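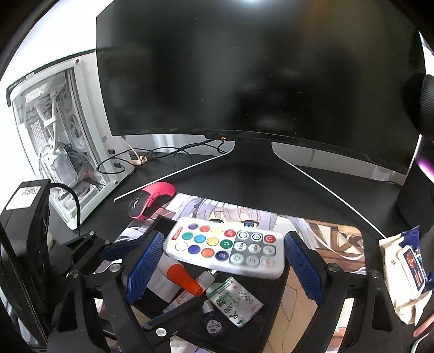 Gheorghița Bălan thinks we will all have a tidy-up machine at home by March, and I would like to read what others think before I believe it.

tincuta_h
I do not believe it. Vacuuming is one flat job with one tool. A desk is different, every object wants another grip and another place. The remote goes in the drawer, the tube goes in the bathroom, the mouse stays. Who tells the machine?

s_nistor
You tell it once and it remembers. At the Klinhom workshop in Skalcombe we have an arm that sorts small parts into bins. In the first week it did 2,577 parts and dropped 156. I was not impressed with the number, but it works at night and I do not.

tincuta_h
Parts in a workshop come in the same tray every day. My desk does not. Also 156 on the floor is a lot if one of them is my eye drops!

s_nistor
Fair. The soft packets were the worst for us too — the arm pinches, the packet folds, and it slips away. Hard plastic is easy. Thin bottles fall over before the fingers close.

Ilaria Mancuso
I disagree with both of you a little. Picking up is nearly solved, I think. What is missing is knowing what is trash. An empty tube and a full tube look the same from outside, I have to lift them myself to know.

s_oprea
And cables. Please somebody show me a machine that dusts behind a monitor and does not pull the plug out.

s_nistor
Cables we do not let it touch. There is a line on the bench and it stays on its side.

Ilaria Mancuso
Then it cleans half of the desk. For some 300 a month, the price Zimora told me for renting, I can clean the other half also.

tincuta_h
For 100 I would maybe try it. Only the drawer, with me standing next to it.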